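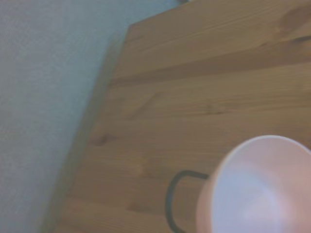 Rovell 161 Network Time Receiver

If your servers have ever argued about what time it is, you'll know why we're so fond of this little unit. The Rovell 161 takes the time from navigation satellites and hands it out over your local network by NTP, so every computer, door controller and logging box in the building can follow the same clock. No internet connection needed!

Tanner Desjardins started on the design at our Hudthorpe shop after one too many evenings lining up log files by hand, and it still has that workbench feel to it (the status lights are labelled in plain words, and the manual fits on 17 pages). Nasrin Parsa wrote the firmware, including our favourite feature: a drift graph that shows how far the internal oscillator has wandered since the last satellite fix. It's oddly good viewing on a cold day, when you can watch the curve bend as the heating comes on.

Leave the antenna cable unplugged and the 161 carries on from its oven-controlled oscillator. It tells clients that it's in holdover, and raises its stated error as the hours go by, so they can decide for themselves when to look elsewhere.

What you get
Receiver, grey enclosure
Outdoor antenna with Baláž mounting bracket
Antenna cable
Power adapter
Printed manual

Details
Protocols: NTP and SNTP, IPv4 and IPv6
Network: one 100 megabit Ethernet port
Pulse output: one per second, BNC connector
Time scale: UTC by default, TAI selectable
Leap second handling: step or smear, set from the web page
Part number: 1661

Mount the antenna with as much open sky as you can manage. A window sill will often do for a first try, but metal-coated glass is hopeless.

Units ship from our Dandthorpe warehouse. Firmware updates are free, and the April release added the colour themes for the drift graph that so many of you asked for.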